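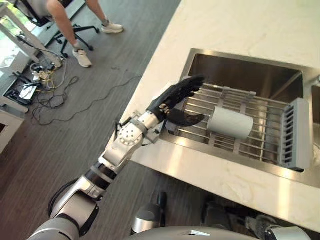 第3章 安装与首次通水

本章适用于Dastton台下净水器437型及配套的Coment滤芯。安装前请先读完全章，并确认水槽下方柜体内有可用的电源插座。

3.1 准备工作

1. 关闭厨房冷水角阀，打开水龙头放掉管内余水。
2. 清空水槽下方柜体，在底板上铺一块旧毛巾。
3. 核对包装内的零件：主机、滤芯、三通接头、进水管（白色）、出水管（蓝色）、废水管（红色）、排水夹、鹅颈龙头、电源适配器。缺件请联系购买处，勿用其他规格的管件代替。

注意：本机只能接冷水。进水温度超过产品铭牌标注的上限时，滤膜会受损，且不在保修范围内。

3.2 安装鹅颈龙头

1. 台面已有预留孔的，取下孔盖即可。没有预留孔的，须由石材工开孔，孔径见附页模板。
2. 将黑色橡胶垫套在龙头底座上，从台面上方插入。
3. 在台面下方依次装上垫片和锁紧螺母，用手拧紧后再用扳手转四分之一圈。
4. 把蓝色水管插入龙头下端的快接口，插到底后轻轻回拉，拉不动为止。

小心：天然石台面受力不均容易开裂，锁紧螺母不要过度用力。

3.3 连接进水与废水

1. 把三通接头装在角阀与原有软管之间，螺纹处缠生料带。
2. 白色水管一端接三通，另一端接主机标有“进水”的接口。
3. 在水槽排水管的竖直段、存水弯以上的位置钻孔，装上排水夹，接入红色水管。
4. 各水管不得弯折，多余长度请剪平，切口须与管身垂直。

说明：柜内装有Geddes垃圾处理器的，排水夹应装在处理器出口的下游，否则残渣可能堵住废水管。

3.4 装入滤芯

1. 撕去滤芯两端的封膜。
2. 将滤芯上的箭头对准主机上的开锁标记，推入后顺时针旋转，直到听见“咔”的一声。
3. 合上前盖。

3.5 首次通水

1. 缓慢打开角阀，检查每个接口。有渗水时先关阀，再重新插接。
2. 接通电源，指示灯闪烁，主机开始自动冲洗。
3. 冲洗结束后指示灯转为常亮。打开鹅颈龙头，连续放水13分钟，这部分水不要饮用。
4. 关闭龙头，等待储水完成，再放空一次。

刚通水时出水发白属于管内气泡，静置后会变清。超过3天仍发白，请检查进水管是否漏气。

3.6 常见提示代码

E3：进水压力不足。检查角阀是否全开。
E13：检测到漏水。主机自动断水，擦干底盘后长按复位键。
F：滤芯到期。请更换编号为794的Coment滤芯，并按3.5节重新冲洗。

外出时间较长时，请关闭角阀并拔下电源。恢复使用前须再次冲洗。若需加装Vurkness增压泵，见第5章。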